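How to Keep a Work Log When You Doubt Your Own Progress

By Lenni Kettunen
Updated 6/18/24
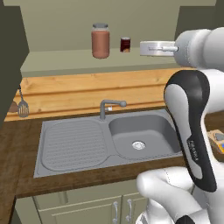 Simulated kitchen sink with a ribbed drainboard and a gray faucet.

Memory is a poor record of a working week. Most people can recall a mistake from Monday in detail and have trouble naming anything they finished by Friday. If you tend to judge yourself harshly, the gap gets wider. A work log gives you something to check your opinion against.

I started mine while I was at the Nerkside office, after a review in which I could name only two things I had done since October. My manager named nine. The method below is the one I now teach in the evening course at Clultham.

What you need

A notebook or a plain text file. Use one place only. If you split the log between your phone and your desk, you will stop reading it.

Step 1. Pick a fixed time

Write at the end of the working day, before you close your other programs. Five minutes is enough. Mornings don't work well for most people, as the day before has already been sorted into good or bad by then.

Step 2. Write what you did

Start each line with a verb in the past tense: sent, fixed, called, read, decided. Leave out adjectives and leave out grades. "Sent the draft budget to Borthorpe" is a good line. "Finally sent the budget, probably too late" is two lines, and the second one is an opinion. Opinions go somewhere else (see Step 4).

Small tasks count. So does work that led nowhere. If you spent two hours on a plan that was dropped, write that you spent two hours on the plan.

Step 3. Note any help

If someone helped, put their initials after the line. People who doubt themselves often write off a whole project on the grounds that a coworker pitched in. With the initials next to one line and not next to the others, you can see which part was shared.

Step 4. Keep a margin for doubts

Draw a line down the right side of the page, or indent in your file. When a thought like "anyone could have done this" comes up, write it there in the words it came in. Don't argue with it yet. Put the date next to it and move on.

Step 5. Read back every 3 weeks

Set aside half an hour. Read the left side first, all the way through, and then the margin. For each doubt, mark one of these:

C if something later confirmed it
N if nothing came of it
? if you can't tell

Be strict about the C. A client who was slow to reply hasn't confirmed anything. A client who returned the work with errors circled has, and that entry is useful to you. It tells you what to practice.

At the end of my first year I had 379 lines on the left and 111 in the margin. Most of the margin was marked N. The ones marked C were nearly all about the same thing, estimates that I had given too quickly, and I took a short class on that at Kallio.

Common problems

You miss several days. Start again from today. Filling in old days from memory brings back the problem the log is meant to fix.

The entries all look the same. Add a detail, such as who asked for the work or what it was for.

Reading it makes you feel worse. Stop the read-backs for a month and keep only the left side. If low mood is affecting your sleep or your work, talk to a doctor or a counselor. A log is no substitute for that.

You want to show it to your manager. Copy out the lines you need for the review and keep the margin to yourself.

A blank page layout for printing is on page 262 of the course binder.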